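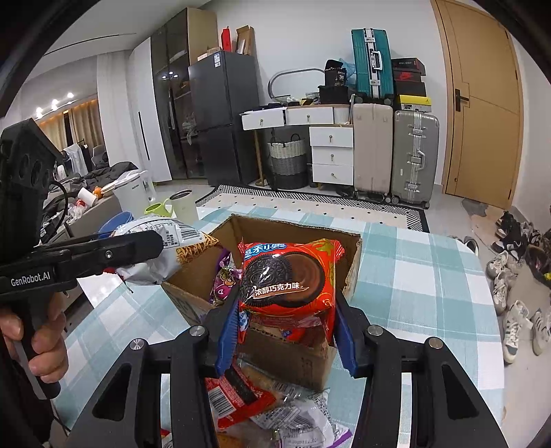
3.2 Packing of mixed snack packets

The second task set covers the packing of individually wrapped snacks into an open cardboard box. Items of this type are common in small-order retail, yet they are poorly served by packing models that assume rigid rectangular goods. A sealed packet has a crimped edge at each end, encloses some air, and changes its outline when it is pressed against a neighbor. Its nominal volume is therefore a weak guide to the space it takes up in the box.

The stock used in the study was bought in July and consisted of 300 packets in mixed flavors and sizes, among them cookies, cakes and candy. Packets were kept in their original wrappers. The boxes were reused shipping cartons with worn rims, and no dividers or filler were added.

Figure 4. Packing of wrapped snacks into an open cardboard box. A red Oreo packet is held over the box; a purple and pink snack packet lies inside at the left, and further packets are on the table in front of the box.

Each trial began with the packets spread on the table beside the box. The packer chose the order freely. A trial ended when all packets assigned to it were in the box or when the packer judged the box to be full. A total of 399 trials were completed, giving 3,564 single placements. Placements were coded by Yordanov and Badawi using the scheme of Section 2.4, which separates flat, upright and tilted final positions. Disputed codes were settled by Gashi.

Two properties of the wrappers complicated the coding. Glossy film reflects the room lighting, which can hide the printed front of a packet and make its orientation difficult to read. Transparent wrappers present a related difficulty, as the visible contents may be mistaken for the outer boundary of the item. In both cases the coders relied on the crimped edges where these were in view. Placements in which neither edge could be identified were marked as unresolved and left out of the orientation counts, but they were kept in the counts of box contents.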